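What the Gripper Budget Forgets

The quote for a robot is always short. One page, a figure at the bottom, a line about delivery in December weather. I have now sat through enough planning meetings, in Gristthorpe and in Cornstead, to know that the page which matters is the one stapled behind it, and that it generally gets written by hand on the train home.

Take hand-held grippers, the kind a person works with their own two hands so that a machine can learn the job later. They look like the cheap way in, and they are. The Jultville office put down £2,007 for its first pair and felt very pleased with itself. Then came the spare finger pads, the cables, the cables to replace the cables, and £492 for storage that had filled up before anyone thought to ask how big the files were.

After that comes furniture. You will need a table, and every table in the building will turn out to belong to somebody. You will need a chair for whoever is on shift, and somewhere to put the things being picked up. The things themselves cost next to nothing, so they are left out of every budget I have ever read. Coat hangers, for instance — try getting a purchase order for coat hangers past a finance department that has just signed for robotics.
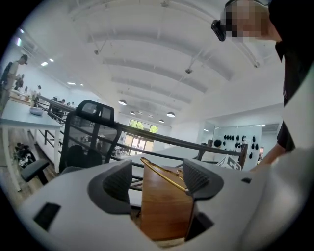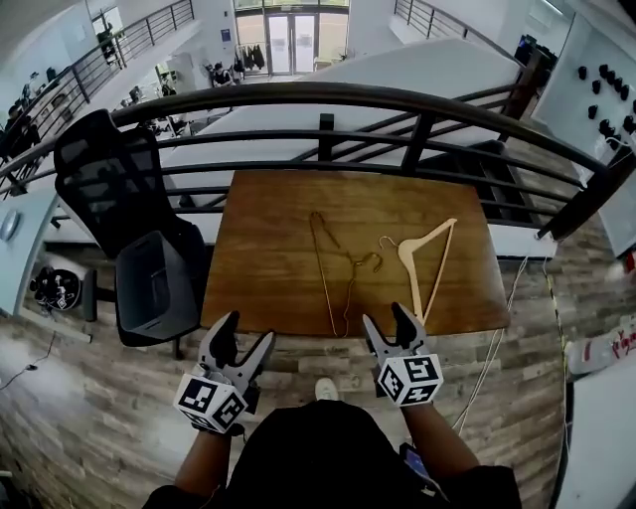 Two grippers, two hangers and a table by the railing.

The biggest line is wages, and it is the one most often squeezed. Bragança planned on 40 hours of recording a week from one person, a number that could only have come from someone who has never held both arms out over a table until lunch. They now split the work between 3 people and have stopped calling it a pilot.

My own rule is to take the supplier's figure, add roughly half, and ask for the extra before anything is unpacked. Finance will want to know what it is for. Write "sundries", and keep the receipt for the hangers.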